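Proltau Archival Card Stock and Storage Range

Product information for libraries, museums, record offices and teaching collections

Overview

The Proltau range consists of blank record cards, divider cards and storage boxes for institutions that continue to keep a physical index beside their electronic catalog. It is supplied by Kasteston to public bodies, universities and private collections, and may be ordered in full sets or as separate parts.

Many collections hold card indexes that were begun decades ago and are still consulted every day. The cards carry handwritten notes, corrections and cross-references that were never transferred to a database. As older cards wear out, replacements must match them in height and thickness, or the drawer will no longer read cleanly from front to back. The Proltau range was developed with this need in mind.

Card stock

Cards are cut from uncoated, acid-free stock and are available in white and cream. The surface accepts pencil, permanent ink and most office stamps. It is not intended for inkjet printing, and customers who wish to print headings should use a laser printer with a straight paper path.

Two weights are offered. The standard weight is suitable for indexes that are consulted from time to time. The heavy weight is recommended for drawers in daily use and for any card that will be removed and refiled by readers. The two weights should not be mixed within one drawer, as the heavier cards tend to hold the lighter ones down and conceal their upper edges.

Cards are supplied plain or ruled. Ruled cards carry a red head line and gray feint lines on one side only. A punched version is available for drawers fitted with a retaining rod; customers are asked to state the rod diameter when ordering.
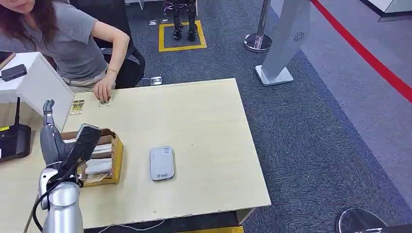 Divider cards are made from a stiffer board with a raised tab. Tabs may be ordered blank, lettered A to Z, or numbered in sequence. Custom wording can be supplied on request, subject to a minimum order of 10 sets. Proofs are sent by e-mail and must be approved in writing before production begins.

Storage boxes

The Leten box is delivered flat and folds into shape without glue or staples. It holds 900 standard-weight cards when filled to the recommended level. Boxes should not be packed to the limit, as cards that are held too tightly will bend at the corners when withdrawn. A part-filled box should be fitted with the follower block listed below, which keeps the cards upright.

Boxes may be stacked 3 high on fixed shelving. Stacking on mobile shelving is not advised.

Ordering codes

PR-S Standard-weight cards, white or cream
PR-H Heavy-weight cards, white or cream
PR-D Divider cards, blank, lettered or numbered
PR-L Leten storage box, flat
PR-F Follower block for Leten box

Please add R for ruled cards and P for punched cards. An order for heavy-weight ruled cards, for example, is written PR-H/R.

Care and handling

Unopened packs should be kept in the room where they will be used for at least two days before opening. This allows the stock to adjust to the humidity of the room and reduces curling. Packs should be stored lying down, away from radiators and outside walls.

Adhesive labels are not recommended on any card in the range. Where a correction is required, the old entry should be struck through in pencil and the new entry written below it — this preserves the history of the record and avoids residue on neighboring cards.

Samples and matching service

A sample pack containing both weights, one divider and a color reference strip is available without charge to institutions. Customers with an existing index may send two original cards for matching. Originals are measured and returned with a written recommendation. Matching requests are handled by Wakana Koyama, and custom tab orders by Roxana Arboleda.

Supply

Standard items are dispatched from stock. Custom dividers are produced in batches, and the order book for the spring batch closes at the end of February. Requests received after that time are held for the following batch unless the customer asks for the order to be withdrawn.

Unopened packs may be returned for credit. Custom, punched and part-used packs cannot be accepted. General inquiries and requests for institutional account terms should be addressed to Raluca Filip, Customer Accounts, Kasteston.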